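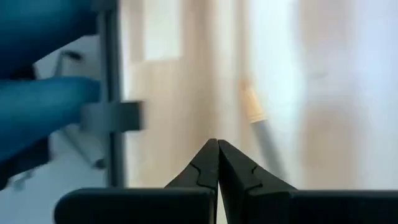
The Trudano T2 replacement fingertip set fits all Lulcombe two-finger grippers and corrects the fault described in our January service notice. Some of the first tips sold with these grippers could stay closed after the open command was given. On a sound gripper the narrow tips should meet at a single point when fully closed, with a slim gap left between the lower bodies of the fingers. If the lower bodies touch first, the tips are worn or fitted wrong and the gripper should be taken out of service.

What went wrong

The first tips were held by a single screw with no locating pin. After long use the screw could back out and let the tip turn in its seat. The turned tip then caught on the one opposite. The motor kept pushing, the controller read this as a held part, and the fingers did not open. In two cases reported to us the arm carried on with its next move while still holding the part. No one was hurt. Both machines were running at full speed with the stall alarm switched off - please do not run them this way.

What is in the set

Two tips, matte black, left and right
Two locating pins
Four screws with thread lock already applied
Paulík hex key
Printed fitting sheet

Fitting

Stop the arm, switch off at the wall and wait 60 seconds before you touch the fingers. Support anything the gripper is holding, as it may drop. Take off the old tips and clean the seats with a dry cloth. Push the pins in by hand, then seat the new tips and tighten the screws evenly. Switch on and open and close the gripper 200 times with nothing in it and nobody within reach of the arm. Check the screws again. If a screw has moved, do not use the gripper. Return the set to us for exchange.

The stall alarm must be on. It is under Gripper, Limits, on the Dodier controller and is set to 8 on delivery. A higher number makes the alarm slower to trip.

Do not file or tape the tips to make them meet. Sets that have been altered can't be exchanged.

Price and supply

Free for grippers covered by the January notice - have the serial number ready when you order. For all other Lulcombe grippers the set is a stock item, sold in pairs only. Old tips do not need to be sent back.

Filed under: Spares & Service Kits > Gripper Parts

Home | Products | Spares | Safety Notices | Contact

Print this page | E-mail this page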